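Listening in Order: A Report on the Plolomer Record Collection

Submitted by Nicanor Cisneros
Independent Project in Popular Music

1. Purpose

The purpose of this project was to study how the sound of vocal pop groups changed as recording equipment improved, using a single collection of long-playing records as the source. The Plolomer collection, held in the music library, contains 700 albums donated by one family. A group of 154 was selected for cataloging, and 25 of these were chosen for close listening.

2. Method

Each album was played in full, one side at a time, without skipping tracks. Notes were taken on the number of lead voices, the placement of backing singers in the stereo field, and the use of echo. Listening took place between 4 p.m. and 6 p.m. through the month of May. The same turntable and headphones were used throughout.

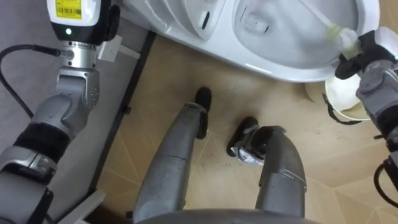

Echo required the most attention in the notes. Before artificial reverberation was widely available, engineers often placed a loudspeaker and a microphone in a room with hard surfaces and recorded the result. A bathroom with a toilet and a tiled floor is a familiar setting for this technique, as the hard finishes return the sound quickly and brightly. The Rillurano sessions, which make up side two of the group's second album, have a similar short, bright echo on the lead voice. The liner notes do not state where the vocals were recorded, and no claim is made here about the room.

3. Findings

The earliest albums by Rillurano place all three singers in the center, with the band divided between left and right. By the fourth album the voices are spread apart and the drums have moved to the middle. Harmony parts become easier to follow separately, although the blend is weaker on the slower songs. 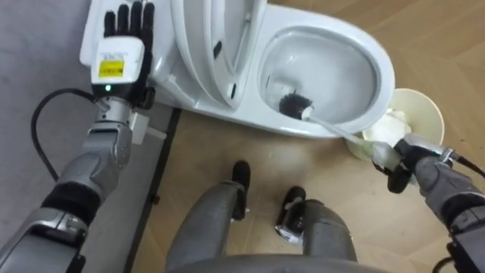 The albums by Sibiya show a different pattern. One singer leads nearly every song, and the other members enter only on the chorus. The backing voices are recorded at a greater distance and remain so through the final album. The live album, Perkirer, is the exception, with all voices at a similar level and audible applause between songs.

4. Limitations

Of the 25 albums, 20 were in good playing condition. The remaining five had surface noise that made quiet passages difficult to judge, and their ratings for echo were left blank in the catalog. Two sleeves were missing their inserts, so the personnel for those albums could not be confirmed.

5. Further Work

The catalog should be extended to the single releases, several of which appear to use different mixes from the albums. A comparison of the mono and stereo pressings of the first Rillurano album is planned for next term.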